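About Plusura Workshop

Plusura is a shared workshop with six benches, one long table and a robot arm that took us far longer to build than we told our partners it would.

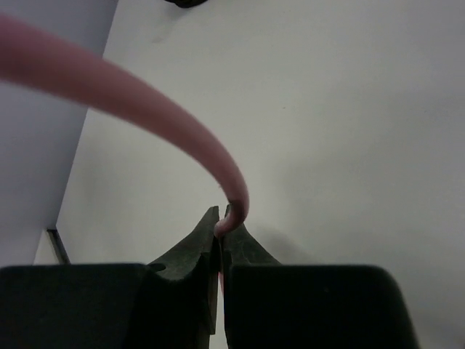

We started in October, in a garage, with a plan to make an arm that could do small household jobs. Most of that plan is gone. Folding shirts went first, then anything involving a drawer. What's left is soft, bendy stuff: cord, cable, string. It sounds easy until you try it. A box stays the same shape when you grab it. A cord doesn't, and most of the demo videos we watched before starting were careful to stick to boxes.

So we're a bit hard to impress, and we'd like visitors to be the same way. If a kit says it will be running in an afternoon, ask whose afternoon. Our first arm was the Elitz, built from a $175 box of parts, and it needed another $80 in brackets and screws before it would hold its own weight. The second, Xiao, is the one members use now. It's slower and we trust it more - which isn't the same as trusting it.

What we do here

Members share the tools, the table and the bill. You can bring your own build or work on ours. We keep a log of grasping attempts, 200 to a batch, and the bad batches stay in. We don't post sped-up clips. If the arm takes a long time to pick something up, you'll see it take a long time.

What we don't do

We don't sell arms, and we don't promise that a home robot will save you any housework. Ours hasn't. We also don't fix store-bought robot vacuums, though people keep asking.

Where we are

Our room is on the ground floor of the Valetti building, through the side door. Come and look before you sign up for anything. Bring something you think a robot should be able to pick up - we have our doubts, but we'll try it.

Page last updated 21/12/2024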